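January 9, 2021

Drawers again. I said in October I'd stop fussing with how the small stuff is laid out on the long table, and of course I didn't, so this is me writing down where things ended up before Flora asks.

First, the stack. The cream plastic cabinet with the orange strip still sits on top of the brown wooden drawer. I tried them side by side for most of the morning and hated it! The two together eat up so much tabletop that you end up pushing everything else toward the seam, and I don't trust anything near the seam (ask Aminu about the marbles). So they're stacked again, cabinet on top, and I'm leaving them that way unless somebody gives me a really good argument.

The wooden drawer is the one I like best of the lot. Long white handle, plenty of room for a whole hand, and it doesn't rattle. Gangadharan wants to swap it for one of the Roltura units because they close softly, but I had one on my desk for 3 weeks and the soft close drove me up the wall. You push it, you walk off, you come back and it's open a finger's width. No thanks. 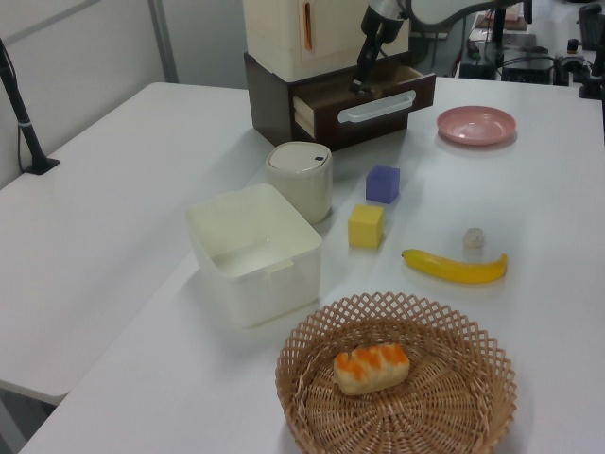

The pink plate stays to the right of the drawer. I had it in front for a while and kept knocking it with my sleeve every time I opened the thing, so over it goes. Same story with the white lidded bin, except that one works better in front and a little to the left. It's tall enough that I notice it, and I haven't hit it yet today — famous last words.

The open white box goes next to the bin, close to the left edge. It's my catch-all for whatever doesn't have a place. Nabila says a catch-all is just a mess with walls, and she has a point, but I'd rather have the mess in there than all over the table. Rule for myself: empty it before going home.

Toy cubes to the right of the bin. Blažena asked if they could live in the drawer when they're not out, and sure, why not, as long as they go back in the same drawer and don't wander off to the shelf by the door like last time.

Stuff to do:
Felt pads for under the wooden drawer. There's a pack of 30 in the supply closet, the thin kind.
Wipe down the cabinet with plain soapy water. The spray we have leaves streaks on the cream plastic.
Find out who wrote 671 on the box label, because the inventory sheet says 691 and I've gone back and forth on it twice now.
Ask Flora if she still wants the second table pulled in tight. I'd leave the gap, it's handy for running a cord down.

Lunch was late and I never got to the shelf. Picking that up next time, starting from the bottom.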